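Probamos el kit Uda de navegación exterior

Llevábamos meses queriendo ponerle las manos encima y por fin tenemos uno en el taller. El kit Uda, de Inonport, es un módulo de navegación para plataformas móviles de exterior: una cámara frontal, la unidad de proceso, un receptor de posición y el soporte para atornillarlo todo a casi cualquier base con ruedas. Lo ha traído Kacper Głowacki, que se encarga de las pruebas de campo, y desde entonces cuesta encontrarlo sentado en su mesa.

Lo primero que nos ha gustado es el montaje. Barbara Kalinowski lo tuvo funcionando sobre nuestra base de siempre en 44 minutos, con el manual abierto y un café a medias (el manual, por cierto, está bien escrito, y eso en este mundillo se agradece muchísimo). Los conectores no admiten confusión, el soporte trae ranuras largas para ajustar la inclinación y el programa de calibración va pidiendo las cosas en un orden sensato.

¡Y cómo sigue los bordes! El modo de camino usa la diferencia de textura entre el firme y lo que tiene a los lados, sin balizas ni cinta en el suelo. Según la ficha, la batería auxiliar da para un máximo de hasta 4 horas; nosotros todavía no la hemos apurado. El conjunto pesa 728 gramos sin la base.

Pegas, también hay. El ventilador se oye más de lo que nos gustaría, la aplicación para el móvil pierde la sesión si se bloquea la pantalla y los registros se guardan en un formato propio que hay que convertir antes de abrirlos. Felicja Urbańczyk ya ha escrito un pequeño conversor y lo pasa a quien se lo pida.
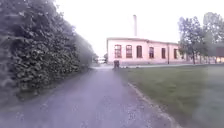

Grupo de Robótica Móvil Goltgate
El camino de asfalto que va hacia el edificio de los ventanales en arco es un buen recorrido para el modo de camino: seto espeso a la izquierda, césped a la derecha y un bordillo estrecho y claro entre la hierba y el asfalto. Al fondo lo cruza el paseo pavimentado, más pálido, y ahí es donde queremos ajustar mejor la transición de un firme a otro.

El kit se queda con nosotros hasta diciembre. Quien quiera probarlo con su propia base puede hablar con Kacper; basta con que traiga una salida de 12 voltios y ganas de pasar un rato al aire libre.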